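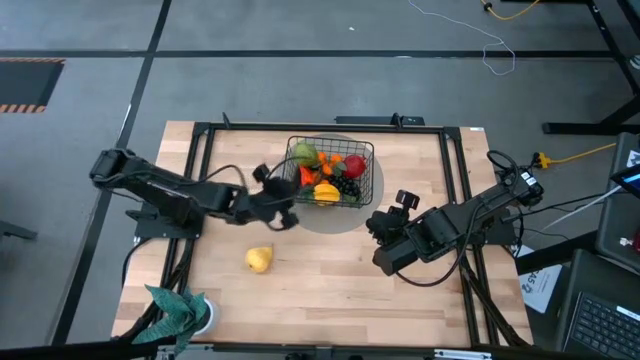

4. Software architecture

4.1 Process layout

The control software is split into four processes that communicate over shared memory on a single workstation. The first reads the cameras, the second runs the two arm controllers, the third runs the policy and the fourth writes logs. We had originally placed the policy and the arm controllers in one process, but garbage collection pauses in the policy code showed up as visible jerks in the joints. Splitting them removed the problem at the cost of one extra copy of each observation.

The arm controllers run at 200 Hz. Each controller holds a short buffer of joint targets and interpolates between them with a cubic spline. If the buffer runs dry, the controller holds the last target and raises a flag, and the policy process is expected to send a fresh set of targets before motion resumes. Both arms share a clock, so a hold on one side also holds the other. This matters most when the grippers are working close to one another over the table.

The message layer is Lelex, which we wrote for an earlier single-arm system and extended for this work. Lelex messages have a fixed size and a sequence number. A reader that falls behind skips to the newest message and records how many it missed. We found this easier to reason about than a queue, where a slow reader keeps acting on old data.

4.2 Observations

The policy receives joint positions for both arms, the opening of each gripper, one overhead colour image and one colour image from each wrist. No depth images are used. Images are resized on the camera process before they are written to shared memory, and the full-resolution frames go only to the logger.

The overhead and wrist views do different jobs. The overhead view gives the layout of the table, including the basket and any items lying outside it. It is a poor source of information about the last part of a grasp, when the arm covers much of what matters. The wrist view has the fingers always at the same place in the image, so the gap between them can be treated as a fixed reference. We make use of this in the alignment term described in Section 4.4.

Cameras are not hardware triggered. Each frame is stamped on arrival and corrected by a constant delay measured separately for each camera. When an observation is assembled, the camera process picks the frame closest to the most recent joint reading. Any observation in which two sources differ by more than 12 ms is dropped and the policy waits for the next one.

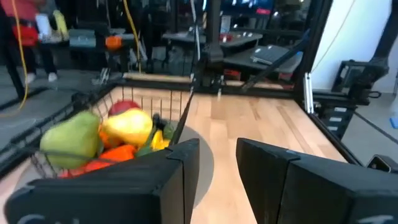 Figure 7. Wrist camera view during a basket task. The gripper fingers occupy the lower part of the image, with the tabletop visible in the gap between them and the basket of toy produce on the left.

The wrist images also contain a good deal of background, and its content changes as the arm moves. In early training runs the policy picked up on objects beyond the table, and its behaviour shifted when furniture was moved between sessions. Cropping the images was not a good answer, as a fixed crop that removed the background in one arm pose removed the basket in another. We instead augment the training images by replacing regions outside the table boundary with patches from other recordings. The boundary is projected into each wrist image from the arm's forward kinematics and does not need to be exact.

4.3 Object labels and tracking

The perception module, Tokgöz, runs beside the policy and produces a short list of item labels with image positions. It is used for task selection and for scoring, and its output is not fed to the policy. Tokgöz was trained on 14 produce classes. Pears and apples are easily separated when they lie alone on the wood, but items in the basket are harder, with wire crossing in front of them and neighbours hiding part of their outline. Most label errors are of this kind.

To reduce flicker, a label is kept until a competing label has won in 7 consecutive frames. The rule is crude. It delays the correct label after an item has been turned over, and it does nothing for an item that is wrongly labelled from the start. We tried a learned tracker in its place and saw no improvement that justified the added processing time.

4.4 Action generation

The policy predicts a chunk of joint targets for both arms together. A new chunk is requested before the current one has finished, and the overlapping parts are blended with weights that favour the newer prediction. Blending is switched off for the gripper channels. Averaging an open command with a closed one gives a half-closed gripper, and in testing this knocked over items that were otherwise well aligned.

During training we add an alignment term computed from the wrist image. It penalizes the sideways offset between the centre of the finger gap and the centre of the target item, and it is applied only in the last part of an approach. The term has a small effect on picks from the open table and a larger one on picks from the basket, where a finger placed slightly off centre lands on a neighbouring item or on the rim.

A collision check sits between the policy and the controllers. The arms are modelled as capsules and the table frame as a set of boxes. The basket is left out of the model, as the fingers must pass inside its rim to do the task. Contact with the basket is handled by a limit on motor current, set separately for each joint.

4.5 Logging and replay

All Lelex messages are written to disk together with the full-resolution images. The replay tool, Varia, reads a log and presents it to any process as though it were live. It was built at the Driltthorpe laboratory for fault finding and has since become the usual way to check a new policy before it is allowed to move the arms. A candidate policy is run against recorded observations and its targets are plotted over those sent at the time. Replay cannot show how the table would have responded to different actions, so it is used to catch gross errors such as swapped arm channels or an incorrect joint offset.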